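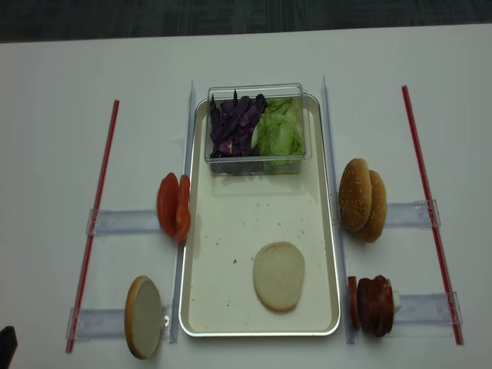 Ultero burger assembly kit: four weeks in a small kitchen

December. Review by the Harncombe Catering Notes kitchen desk

Wendiritz has been selling the Ultero to canteens, food courts and colleges since the spring, and the pitch is a bold one. You buy an arm, a gripper and a set of clear food holders, you pay for the software by the month, and the machine puts burgers together while your staff get on with something else. We had one for 30 days. I went in doubtful and I have come out doubtful in different places.

The price first. The starter kit is £1408 a month on a fixed lease, and that covers the arm, the holders, one tray and the software. It does not cover the table, which has to be level and clear on all sides, or the installation visit. Spare holders are extra. The contract has a notice period longer than our trial was, so read that page twice.

Setting up took most of a morning. The layout is sensible enough: a tray in the middle, salad in a clear tub at the far end, and everything else held upright on either side so that the gripper can get at it. Tomato slices and bun bottoms go to the left, bun tops and patties to the right. You can swap the sides in the settings, although the menu for this is buried and the manual shows an older version of it.

The stock has to be loaded by hand, and this is where my eyebrows went up. Slices need to stand on their edges in the rails. Buns need to face the right way. Patties have to be cooked elsewhere, of course, and then stood up as well. Anyone who has worked a lunch service will see the problem – by the time you have arranged the parts so neatly, you could have made a fair few burgers. Wendiritz says a trained member of staff can fill the station in 10 minutes. Ours never did, and we had people who wanted to.
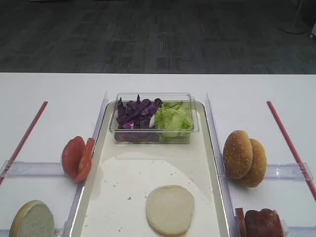 Salad is the part I most wanted to see tested, since anyone can pick up a bun. Shredded leaves are awkward: they tangle, they drop, and a handful is never the same handful twice. The Ultero has both its sorts, purple cabbage on the left and green lettuce on the right, sharing one open container with nothing sold to keep them apart. I asked for a divider and was told one was being looked into. For a customer who wants lettuce and no cabbage, I would not like to promise anything. The portion setting runs from light to generous, and on our unit the middle three steps gave much the same amount.

Cleaning is better than I had feared. The holders lift out and wash by hand without fuss, and the tray has rounded corners, so there is less scrubbing. The clear plastic does mark, though, and I would want to see a set after a year before calling it hard-wearing. Crumbs gather on the tray during a run and the machine takes no notice of them, so somebody has to stop it and wipe down.

Support was a mixed bag. The phone line is answered quickly and the people on it are polite. The fix for our second fault was to restart everything, and the fix for our third was the same.

Wendiritz quotes 400 burgers a day in its leaflet. I have no idea what sort of day that is. In our kitchen it would need someone filling rails from breakfast onwards, and the leaflet leaves that person's wages out of its sums.

The obvious rival is the Xu bench station, which costs less and does only buns and patties, leaving the salad to a human being. On paper it looks the duller machine. I suspect it would suit more kitchens.

Would I lease the Ultero? For a catering college that wants students to learn on this sort of equipment, perhaps. For a busy counter, I would wait for the next version, ask for a longer trial and get the loading time put in writing.

Contact the kitchen desk | © Harncombe Catering Notes | Back to top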